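Nornamthorpe book swap is coming back, and it has a bigger room

11 February 2025 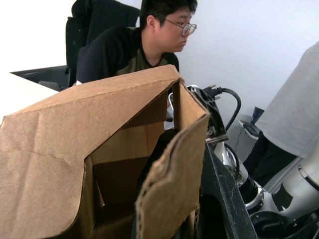 A big cardboard box, open and close up, with a desk and office chair behind it.

Good news for anyone whose shelves are groaning: the Nornamthorpe book swap is on again this May! I got the word this morning and I've been grinning ever since (my own pile by the bed is now taller than the lamp).

If you missed the last one, you bring books, you take books, and no money changes hands. We swapped 3,930 of them over two days, which still makes my arms ache to think about. Cookbooks went first. Thrillers went next, and then there was a slightly tense moment over a complete set of railway histories that I won't go into.

The swap is moving out of the old reading room and into the upstairs hall at Stubbs, the former furniture store on the corner. I went up for a look and it's lovely and bright, with space for almost 900 books on the tables at one time. There's an elevator too, so no more hauling bags up those awful back steps. Doors open at 9 each morning, and yes, there will be coffee.

A few changes to know about. Kids' books get their own corner this year, away from the main crush. Encyclopedias and old phone directories are a no, sorry, we were stuck with a mountain of them. Jigsaw puzzles are welcome for the first time, but please tape the lid down and write on it if a piece is missing!

You can drop books off early at the Brumeo bakery during opening hours, starting two weeks before the swap. Just leave them by the side door in something sturdy with the top folded shut. I'll be bringing my thrillers in and trying very hard to leave with fewer than I brought.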